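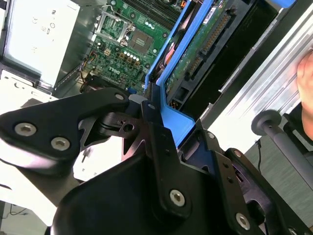
Notebook entry, September
Bench 2, adhesives and finishes

Purpose of the entry: to record the second round of trials of hide glue against the Palano fish glue for the relaying of lifted veneer on the Lallberg writing desk.

The first round was set aside. The maple test strips had been cut from two different boards, and the results could not be compared. All strips for the present round were cut from a single board and planed on the same afternoon.

Hide glue was soaked overnight in cold water and warmed in the jacketed pot to 70 degrees Celsius. That is higher than our usual practice. The reading was taken at the wall of the pot, and the glue at the center was probably cooler. Colleagues repeating the work should place the probe in the middle and stir before reading.

Fish glue was used as supplied, at room temperature. The label gives no date of manufacture. The Haque supply office has been asked for one and has not yet replied.

Clamping: cauls faced with waxed paper, light pressure, 48 hours for all strips. Squeeze-out was wiped at about 15 minutes with a damp cloth. On the hide glue strips it had already gelled and came away in one piece. On the fish glue strips it smeared and left a haze along the joint, which remained after a second wipe. The haze may matter on the desk, where the old shellac comes right up to the edge of the loss.

Results on opening the clamps. Both glues held when the strips were flexed by hand. One hide glue strip showed a starved area at the far end, where the glue had chilled before the veneer was laid. The fish glue allowed more time to slide the veneer into register – a clear advantage on the curved drawer fronts.

Reversibility was tested with a damp blotter and a warm spatula. The hide glue released cleanly. The fish glue released sooner but left the veneer swollen, and it had to be dried under weight.

Provisional decision: hide glue for the flat top, fish glue for the drawer fronts only, with the adjoining shellac masked beforehand. The Kosa masking film is to be tried first on a scrap panel, as its adhesive has not been tested on old finishes in this shop.

Outstanding: reply from Haque; new waxed paper; label the strips in ink, the pencil marks having already rubbed.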